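Slide 1. Good evening. Wait for the coughing to stop. My subject is the old Grenden Theater, which my family drove past for years on the way to better theaters.

Slide 2. It opened in November as the Plarton, with a pipe organ and 4 exits. The fire marshal later found 2 of them led to the same closet. Pause. If no laugh, move on quickly.

Slide 3. The Jang brothers bought it and put in a wide screen – too wide, so the ends curled around the side walls. People in the outer seats saw mostly horses' ears.

Slide 4. Ticket stub, 10 cents. Matinees started at 11 in the morning and let out whenever the projectionist woke up. 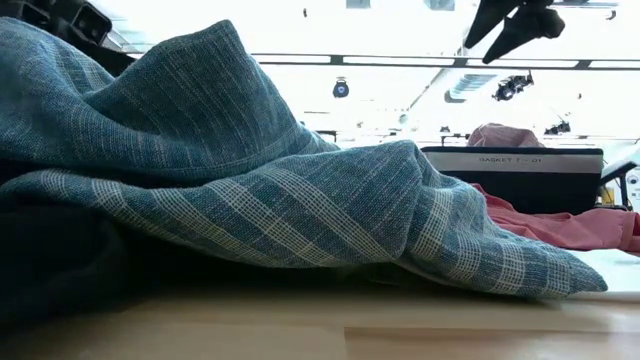
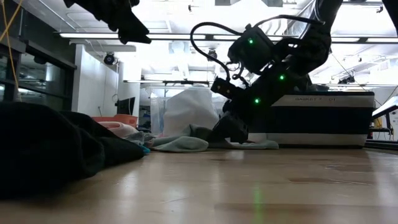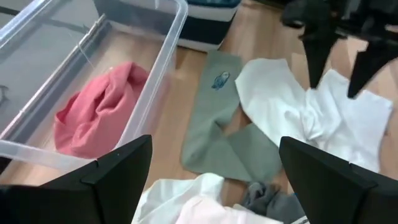 Slide 5. Sheldon Cormier ran the booth in the last years and still has the marquee letters, minus the E's. He tells me the final booking was a double feature, and that he sat through neither half. The building became a Groltiritz carpet showroom. The sloped floor stayed, so every rug in the place looked longer than it was.

Slide 6. Location of the organ: unknown. If anyone in the room has it, see me by the coffee. Leave time for questions. Someone will ask about the balcony ghost. There was no balcony.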